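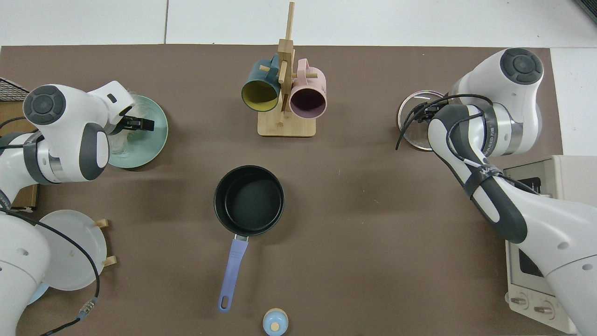 4.2 Setting out the drying station

The Bollholm drying station holds plates and mugs apart after washing so that air reaches both faces. Set it out on a mat that covers the full working area. A brown mat is suitable, with the mug tree at the back, the plate holder to the left and the saucepan in the centre. Keep mugs on opposite sides of the post, as with the teal and pink pair, with their mouths angled downward.

1. Lay the mat flat. Leave at least 40 mm between its edge and the edge of the work surface.

2. Stand the mug tree on its square base. Press down on the post and check for rocking.

3. Hang one mug on each side before adding a second to either. Maximum load per peg is one mug.

4. Place the plate holder at least 25 mm from the mug tree. Stand plates upright between the pegs.

5. Put shallow-rimmed plates in the holder one at a time, gripping by the rim.

6. Set pans directly on the mat – never on the holder or the base of the tree.

Note: Plates thicker than 13 mm at the rim will not seat properly. Lay them flat on the mat.

CAUTION: Let pans cool before placing them on the mat. Heat will mark the surface and may discolour it.

CAUTION: Do not soak the wooden parts. Wipe with a damp cloth and dry immediately.

For peg replacement, see 4.3.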